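Stunduro sim data thread, 1/6
We finished the first batch of scripted pick demos in simulation this week. 852 episodes generated, 670 kept. Notes for anyone building a similar set.

2/6
Filtering is plain. An episode is dropped if the planner times out, if the block leaves the table, or if the fingers close on nothing. Most of the losses were timeouts, and most timeouts came from one bad joint limit in our config. Fixed on Wednesday.

3/6
Each episode stores wrist view, joint positions, gripper opening and a text instruction. We log at 5 Hz. Clurard, our older set, used a higher rate and the extra steps were near duplicates.

4/6
Lighting is randomized per episode – sun angle, strength, color. Hard shadows stay in. A policy trained on Clurard under flat light kept reaching for shadow corners once we put it under a low sun.

5/6
Wrist view from the new batch. Orange block on the wood top, fingers open, no contact yet. The upper end of the block lies right beside the edge of a large shadow. Layouts like this one get double weight in sampling.

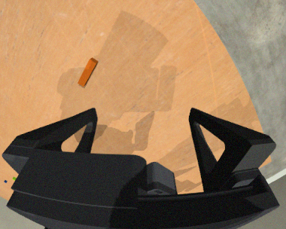

6/6
Next is a held-out split of 70 episodes with table textures the policy has never seen. Grevum will be the baseline. Block poses get resampled too – the current ones lean too far to the left half of the table. Config and filter script go up with the split.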